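The Desk at the End of the Day

Guido Zuccaro keeps a clean kitchen. His car is clean, too. His desk, until last August, was where he put everything that didn't have a place anywhere else.

Zuccaro edits product manuals for Vatura, a company that makes window hardware, and he works at a white desk for most of the day. He eats lunch there and opens his mail there. When he blows his nose, the tissue goes down next to the mouse and stays until the evening. He started paying attention after he spilled coffee on a set of printed proofs and found he had no dry, open spot to move them to.

A messy desk is usually a small problem made of small items. Few people would leave a frying pan in the middle of the living room floor, but a roll of tape on a keyboard can sit for a week. It gets picked up when someone needs to type and put back down in almost the same place.

Takeshi Honda runs a two-person business called Wurudeo that helps offices and people who work from home sort out their rooms. He spends a lot of his time on desks, and he says they go wrong in the same way. Food arrives and the wrapper stays. A sweater comes off and gets pushed behind something. The laptop comes out of its sleeve, and the sleeve lies wherever it landed.

"People ask me about drawers," Honda says. "They want to buy drawers. I ask them to show me the desk at five o'clock first."

Five o'clock is when he likes to see it because the whole day is still there. By morning a person has usually shoved things to one side, and the side is harder to read. At that hour a desk might have wet wipes and a crumpled tissue within reach, clothing under a laptop sleeve, a snack on its tray behind the keyboard, and a Rubik's cube at the back that has been there so long its owner has stopped seeing it.

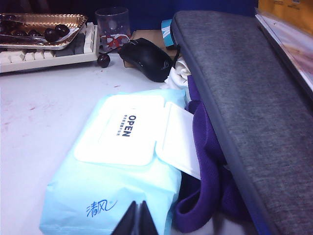
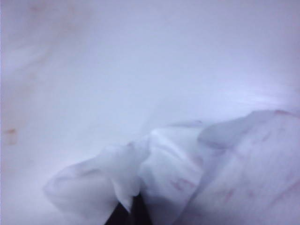
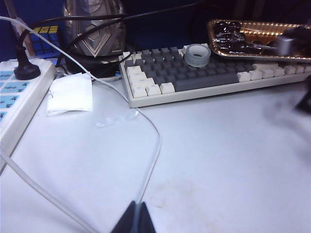
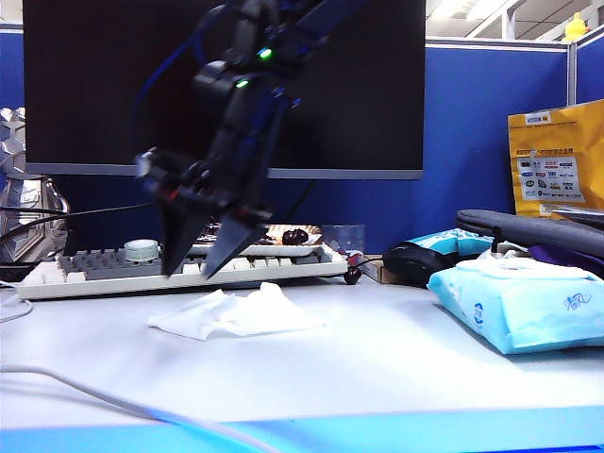
A working desk before tidying, with wipes, tissue and a snack tray all sharing the top with the keyboard and mouse.

Honda's method has four steps and takes 18 minutes once a person is used to it. He sets a timer. The first time through will run longer.

Trash comes first. Tissues, wrappers, crumbs and anything stained go straight into a bag held in one hand. He doesn't like a wastebasket for this part. With a basket on the floor, people toss from a distance and miss, or they stop to bend down and start reading something they find. With a bag, they keep moving along the desk from left to right.

Cloth is second. Clothes don't belong on a desk even for an hour, according to Honda, and they cause more trouble than their size suggests. A bunched shirt hides what is under it. It also props up whatever is on top, so a sleeve or a folder ends up leaning at an angle and takes twice the room it needs. Clothes go to the closet or the hamper. A laptop sleeve goes on a hook or stands upright on a shelf.

Food is third. The tray goes to the kitchen with whatever is left on it. If a pastry is only half eaten, it still goes to the kitchen. Zuccaro objected to this rule and then gave in after he turned his keyboard upside down over a sheet of newspaper.

The last step is wiping, and the wipes should already be on the desk. Honda is firm about this. If they are kept under the sink, the desk won't get wiped. A soft pack with a resealable flap is fine as long as the flap is pressed shut afterward. Left open, the top few sheets dry out, and then people pull three at a time.

He wipes the bare surface first, then lifts the mouse and wipes under it, then slides the keyboard forward and wipes the strip behind. That strip is the dirtiest part of most desks. Cables run through it, and crumbs collect along them. Keys get a separate wipe that has been squeezed out, with the keyboard unplugged or switched off.

What stays on the desk is up to the person. Honda doesn't ask anyone to give up an ornament or a puzzle. He does ask that it be lifted and wiped under once a week. If lifting it feels like too much work, he suggests moving it to a shelf for a month to see if it is missed.

Small tools are the harder question. Tape, clips and clamps get used often enough to be kept close, and a shallow tray works well for them. The trouble starts when the tray is full and the next item goes on the nearest flat thing, which is often the keyboard. His advice is to empty the tray when that happens. A second tray fills up just as fast.

Zuccaro has kept up the routine on most workdays since August. He bought one thing, a wall hook for his laptop sleeve. He had been looking at a Santoro desk cabinet with nine drawers and decided to wait.

He still eats lunch at the desk. The plate goes back to the kitchen when he gets up for coffee, and the coffee now sits on the left, away from the proofs.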